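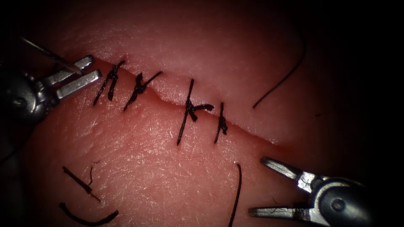 *Fig. 4. Practice skin with four stitches in. The right-hand end of the cut is still to do.*

## Part 4: Closing the long cut

By now you've got your Erham skin pad set up and your thread ready, so let's get some stitches in! I wrote this part for people working through the kit on their own, the way I did, and I've put in the bits that tripped me up.

1. Turn the pad so the cut runs on a slant, upper left to lower right. Pull your lamp in until the little creases and bumps start to glint.
2. Begin at the upper left. Go in square to the edge, come out the same distance away on the other side, and tie your knot off to one side of the cut if you can. (Mine love to land right on top of it.)
3. Snug the knot down until the edges just touch, then stop. If one edge rolls up into a lip, you've either pulled too hard or gone in deeper on one side.
4. Cut the tails short but leave enough to grab later. I keep mine a bit on the long side – they're easier to find when you're taking the stitches out.
5. Look at your spacing before you go on. It's so easy to do two close together, wander off, and end up with a wide gap before the next pair.
6. Keep going until you reach the lower right end. Don't skip that last stretch, even if the edges look happy lying next to each other without thread.

**Note:** The cut in the figure is a little wavy. Follow the wave and set each stitch square to the bit of cut it crosses, so they won't all be parallel.

**Caution:** The needles are real and sharp. Park yours in the holder whenever you let go of the thread, and never feel around for one with your fingers. This kit is for practice only, so please don't try any of it on people or pets.

Kiran Dwivedi

Last updated 14/05/2018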